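4. Adding a Series to Your Watch List

Plarov keeps one entry for each anime series. Seasons, specials and recap episodes are stored under that entry. A free list holds up to 506 entries.

4.1 Creating an entry

1. Open the Lists tab and select New Entry.
2. Type at least three letters of the title. The Japanese and English titles are both searched.
3. Select the correct season from the results. Check the year - remakes often share a title with the original.
4. Set Status to Watching, Paused, Dropped or Finished.
5. Select Save.

Note: If a series does not appear, select Request Title. New titles are added at the start of each month.

4.2 Logging episodes

1. Open the entry and select the plus sign next to the episode count.
2. Enter a score from 1 to 11, or leave the field blank. Blank scores are left out of your average.
3. Add a comment if required. Comments are limited to 3,000 characters.

Caution: Changing the season after episodes are logged resets the count to zero. Comments are kept, scores are not.

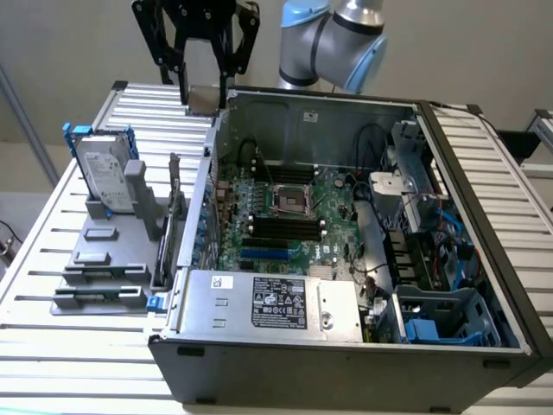 4.3 Hiding spoilers

1. Go to Settings, then Display.
2. Turn on Hide Later Episodes. Comments on any episode past your current count are collapsed.
3. To show one comment, select its header. The setting stays on for all others.

Note: Episode titles are not hidden by this setting. Turn on Hide Titles separately.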